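Zendden Bench Cell, two-arm kit
26 February 2023
By the Plamum workshop

The Zendden is a two-arm tabletop cell for home and shared-shop builds. It ships as a flat pack: black rectangular frame, gray work surface, two arms, cable set and one Ranero controller. Assembly takes two people an afternoon. Arms come with joints pre-centered; the grippers do not, and must be zeroed before first power-up.

Both arms mount at the sides of the frame and reach inward, leaving the front open. Each arm runs on its own bus. Route the motor cables with enough slack for full wrist travel and check them again after the first hour of use. White bracket plates are printed parts, and the files are included for anyone who wants to change the offset or add a mount.

Thin plastic film and soft bags are the hardest stock we test with. Set grip current low and close in small steps. Bai firmware 2 or later is required for current-limited closing; older boards will close to position only.

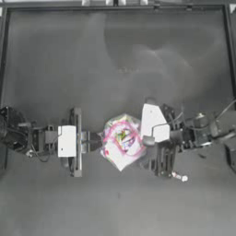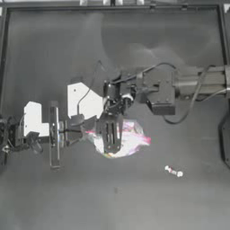

Zendden cell, soft-goods handling: bag held between both arms (first), gripper over crumpled film (second).

Specifications
Frame width: 413 mm inside the posts, per arm side
Supply: 9 A per arm, fused separately
Jaw force: adjustable in firmware
Fingertips: replaceable, two screws each
Calibration: manual, with printed jig

Price is 252 for the frame and surface alone. Arms and controller are quoted separately, and builders who already own a Ranero board can leave it off the order. The next batch ships in June. Spare fingertips and collars are in stock now.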